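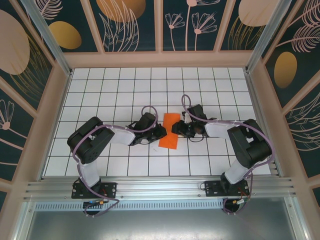

2 min read

Turnivik will start collecting deep-dyed paper separately from white office paper in July. The change applies to all commercial accounts on the Skotberg route and to the public drop-off point at Mamo. Household pickup stays as it is.

Deep-dyed stock is colored all the way through the sheet. It does not respond to the single bleaching stage used at the Plandow mill, and the leftover dye moves into the pulp. The mill sells most of its output as white writing grade, where a shift in shade is grounds for rejection. Last year it downgraded 260 tons of pulp to board stock for this reason, out of 2961 tons received from the route.
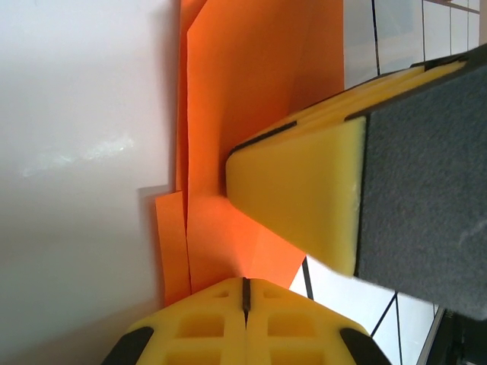 Orange paper, overlapping sheets.

Under the new rules, a bale of white paper may contain up to 8 pounds of deep-dyed material. Bales over the limit will be accepted at the mixed-paper rate. Pastel shades are not counted, as the dye load is low enough to clear in normal processing. Red, orange, dark green and goldenrod are counted at full weight. 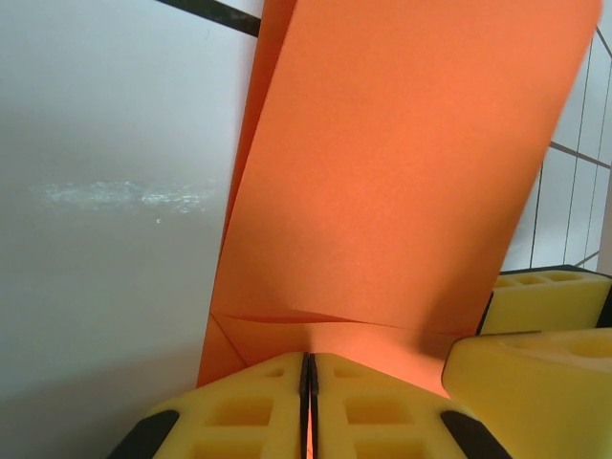
Marit Dellinger, Materials and Recycling Reporter

Sorting by eye is considered reliable for most stock. Where it is not, the handling guide gives a tear test: a torn edge that shows a white core means the sheet is surface-printed and can go in with white paper. A torn edge that is colored throughout means deep-dyed. Coated and metallic papers go to mixed paper whatever the result.
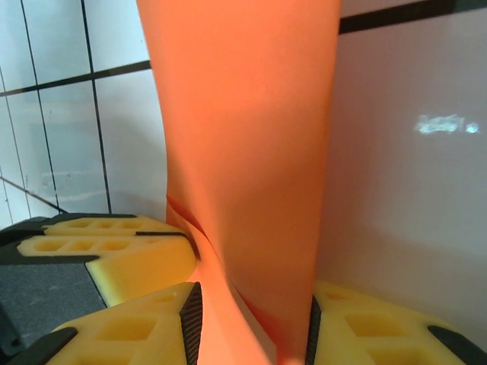

The tear test does not work well on thin tissue or on laminated covers, and the guide tells sites to put both in mixed paper. Staples may stay in. Spiral bindings and plastic tabs must come out.

Separated colored paper will go to a board line at Plandow, where shade is not specified. The mill expects almost 1583 tons a year of added board feedstock once all accounts are on the new schedule. Collection fees do not change – the cost of the extra container is covered by the existing contract.

Last updated: Saturday, May 26, 2018

Related items
Mixed-paper rate unchanged for second quarter
Skotberg route: revised pickup times
Moisture limits for baled cardboard
Mamo drop-off point adds covered bay

Contact the newsroom | © 2018 Turnivik Materials Bulletin | Back to top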